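Kitchen tips > Cold counter > Sandwiches
Search this site Go
July | Telmo Nieto

Laying out a small snack counter

A counter that holds cold sandwiches and hot food side by side needs a fixed order. The measurements below are for a tabletop 900 mm deep and can be scaled down for a kitchen worktop.

Cutting. Chill the filled sandwich for 3 minutes before cutting. Use a serrated knife and draw it corner to corner without pressing. Wipe the blade between cuts, particularly with tomato. Salad leaves should be spun dry and laid flat, with the wettest filling in the middle of the stack.

Standing. A triangle sits best on its crust with the cut edge facing the customer. Use a tray with a raised rim. The Maltberg shallow tray is adequate; the Urrutia has a steeper rim and is harder to wipe at the corners. Start at one corner and work along the back, leaving a finger's width between pieces.

Heat. Keep the warmer at the far end, with at least 118 mm clear on the side facing the sandwiches. A basket makes a serviceable spacer. Wicker should be lined before unwrapped bread goes in, and brushed out dry at closing. Wrapped bread snacks can go on a wire rack.

Drinks. Tiered bottle racks go behind the tray. Fill the upper row first and face all labels forward. Clear acrylic scratches easily: wash it with a soft cloth and mild soap, and keep glass cleaner off it.

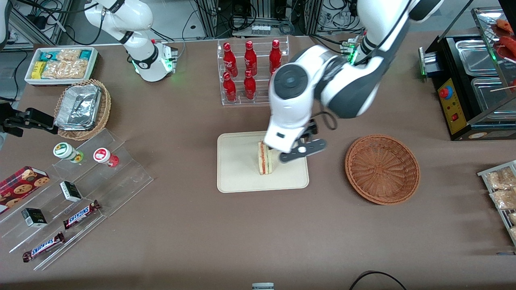 Sandwich tray with wicker basket alongside and bottles behind.

Closing down. Clear the cold tray first, then the bottles. Switch the warmer off at the wall and let it cool before lifting out the compartments. Trays are washed by hand and dried upright. Check the rims for crumbs before stacking.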